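Handing Over the Dull Part: what changed on the packing floor at Skikia
Speaker notes, afternoon session
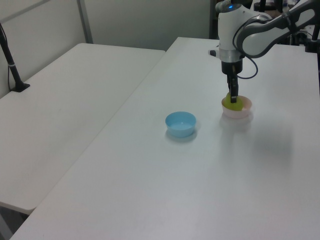
Nnamdi Uzor put it to me this way in my first week: if the arm takes the bowls, what do I do with my hands all day? Keep that question up while people find their seats. Read it twice. It's the whole talk, really!

Start with the job as it was. We fill sample trays for the Mornaneck line, and every item gets moved from one bowl to another before it's weighed. Pick up, move over, put down, 1352 times on a busy shift. I did it for two summers and I can still feel it in my thumb. (Pause. Somebody always rubs their wrist here.)

Then the bowl work. Pink bowl, pale blue bowl, a short reach between them. Talk about grip. Soft things are hard for a machine with two fingers. Squeeze too much and you mark them, too little and you drop them on the table. Our packers knew this without ever having said it out loud, and getting them to say it was the best part of the project. We sat down for 90 minutes and filled a whole whiteboard with how to hold things. I loved that afternoon.

What changed for people. Go slowly through this bit.
The four packers on the line are still on the line. Two of them now set up the tables and teach the arm new items. They get a higher pay grade for it, and they had to ask for that, so say so.
Breaks moved. People used to stop together when the trays ran out. Now the trays don't run out, and for a while everybody ate alone. We put the shared break back on the schedule in July.
Training went from one morning to 54 hours. Some liked it, some really didn't. Mention the night crew, who got theirs last and were right to be annoyed.

Ferreira story if there's time: the site that bought the arms first and told the staff second. Skip if running late, it's a long one.

What I'd do differently. Ask about the thumbs and wrists before asking about speed. Bring the packers in while the tables are still being laid out (bowl height, reach, where you stand when you need to step in). Cendorholm did this from the start and I was very jealous when I visited.

Back to Nnamdi's question. He answers it himself these days, he runs the setup on the second shift and he's picky about it. Take questions from the back rows first.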